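Clastley Press to Reissue Du Plessis Mysteries in Uniform Paperback Edition

HOTTHORPE, 10/02/2019 -- Clastley Press will return the complete Inspector Du Plessis mysteries to print in a uniform trade paperback edition, with the first two titles available to booksellers now. The novels, written by M. R. Dralo and set in a fictional river port, have been out of print in the United States since the original publisher closed its fiction list. The edition is edited by Dinesh Unnithan, who has also written a short introduction to each volume.

The series follows a harbor police inspector, Du Plessis, whose cases turn on timetables, cargo records and the movement of goods between ships and warehouses. Dralo wrote the books in the order in which the cases occur, and characters introduced in one volume often return in a later one with a different job or a different name. The original paperbacks were not numbered. The Clastley edition prints a volume number on the spine and a list of the series in reading order facing the title page.

The first title, The Salt Ledger, opens with the discovery of a customs clerk in a locked weighing shed. The inspector is given the case on the last day of a quarterly audit and has to work from account books that are due to be shipped inland. The second, A Berth for Mr. Hale, concerns a passenger whose name appears on the manifests of two ships that sailed in opposite directions on the same tide.
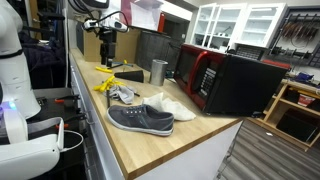
About the text

The new edition is set from the author's corrected typescripts. Earlier paperbacks were set from the magazine versions of the novels, which had been shortened to fit a fixed number of installments. The cuts fell mainly in the middle chapters. In The Salt Ledger the magazine editors removed an entire interview with the shed foreman, leaving a reference in the final chapter to a statement that the reader had never been given. The interview appears in the Clastley edition as chapter 14.

Unnithan compared each typescript with the magazine and paperback texts line by line. Across the first two titles he recorded 403 differences in wording, leaving aside spelling and punctuation. Of these, 127 affect a time, a date or a distance that the reader may need in order to follow the solution. The typescript reading has been used in every case but one, where Dralo's own later letter to the publisher confirms that the typescript was wrong. That reading is explained in a note at the back of the volume.

"Dralo built these plots from tide tables, and if a copy editor moves high water by an hour, the alibi stops working," said Unnithan. "Readers who thought the ending of A Berth for Mr. Hale did not hold together were reading it correctly. The error was in the printing. I had the same complaint the first time I read it, and I kept a list of the page numbers for years before I saw the typescript."

The harbor map that appeared in the hardcover of The Salt Ledger has been redrawn for the new edition.

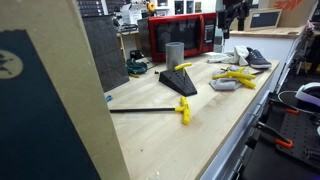
It shows the inner and outer docks, the weighing shed, the two swing bridges and the ferry steps, with a scale bar that agrees with the walking times given in the text. The same map will be used in all volumes, with the exception of the fifth, in which most of the action takes place upriver. A separate map is being prepared for that title.

Spelling has been left as the author wrote it. Ship names are set in italic throughout, a practice the earlier paperbacks followed only in part. Chapter titles, dropped by the magazine, have been restored. The introductions do not reveal the solutions and may be read before the novels. Discussion of the plots is confined to the notes, which follow the last chapter and begin on a new page.

One short story, "The Lamp Tender," will be included with the third volume. It was written between the second and third novels and explains how Sergeant Orme -- absent without comment in the earlier printings -- came to leave the harbor police. 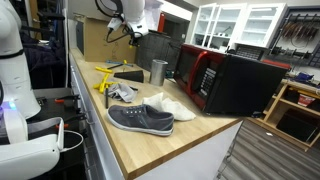
Formats and availability

The Salt Ledger and A Berth for Mr. Hale are published as trade paperbacks with sewn bindings. The first printing of each is 2000 copies. A cloth edition of The Salt Ledger, limited to 500 numbered copies, will be sold directly by the publisher and will not be distributed to stores. The text and page numbering of the two editions are identical.

The third volume, The Pilot's Widow, is scheduled for May. Later volumes will follow in series order. Electronic editions will be released together with the paperbacks, with the notes linked from the relevant passages and the map supplied as a full-page illustration.

Booksellers may order through their usual wholesaler or from the Clastley trade desk in Hotthorpe. Review copies of the first two titles are available on request, in print or electronic form. Reviewers are asked to state which they prefer and to quote from finished copies only. Advance proofs of The Salt Ledger were circulated before the corrections to chapters 9 and 14 had been made, and should be discarded.

About Clastley Press

Clastley Press publishes crime and mystery fiction, with an emphasis on works that are no longer in print. It is based in Hotthorpe.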